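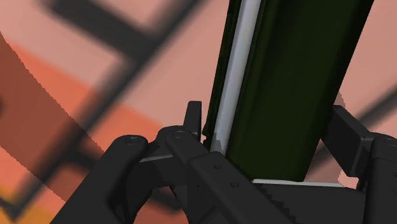 Stilcombe's remark on the last round was that a gripper holding a box is no evidence that a machine can put a kitchen away, and that the checklist should stop giving credit for the hold alone. The point is accepted. Holding and placing are scored apart from this issue onwards.

Noltbridge household handling checklist, simulated stage
Issue for July, with inspector's comments

Scope: picking up, carrying and setting down boxed goods and small upright items. Liquids, glass and blades are outside this sheet. Simulated runs only.

1. Gripper model
1.1 Finger links move through full travel without passing through each other. PASS
1.2 Pin joints stay in line under load. PASS
1.3 Toothed pad edge present in the collision model as well as the visible one. FAIL
Comment: the teeth are drawn in the render but the contact solver treats the pad as a flat plate. Grip figures taken on this model will not carry over to a real pad. Correct before the next issue.

2. Hold
2.1 Box held tilted, no slip over 90 seconds. PASS
2.2 Box held tilted, arm moving at shelf-loading speed. PASS WITH COMMENT
Comment: slow rotation about the lower edge in the longer runs. It stayed inside the limit, but a heavier carton would not.
2.3 Soft-sided goods. NOT TESTED
Comment: Fladura has no usable model of a half-full bag of flour. Neither have we.

3. Placing
3.1 Item set down upright on a clear shelf. PASS
3.2 Item set down between two others, gap 50 mm wider than the item. FAIL
Comment: 253 attempts, 113 clean. The usual fault is the outer finger striking the neighbouring item as it opens. A person turns the wrist or pushes the item in with a fingertip. The planner has no push move at all.
3.3 Item released without being dragged back. PASS WITH COMMENT
Comment: dark items only. Repeat with light ones — the edge finder behaves differently on pale card.

4. Stopping
4.1 Arm halts on unexpected contact. PASS
4.2 Arm keeps hold of the item after a halt. FAIL
Comment: the halt cuts finger force too. Separate the two.
4.3 Restart needs a deliberate command. PASS

5. Fitness for chores
5.1 Loading a clear shelf, boxed goods, nobody within reach. Simulation results support a supervised bench trial once 1.3 and 4.2 are closed.
5.2 Loading a used cupboard. Not ready.
5.3 Shop-floor restocking. Not ready. Stoica asked for this line to read "nearly ready". The results under 3.2 do not support that wording.

Open items carried forward: 1.3, 2.3, 3.2, 3.3 (light items), 4.2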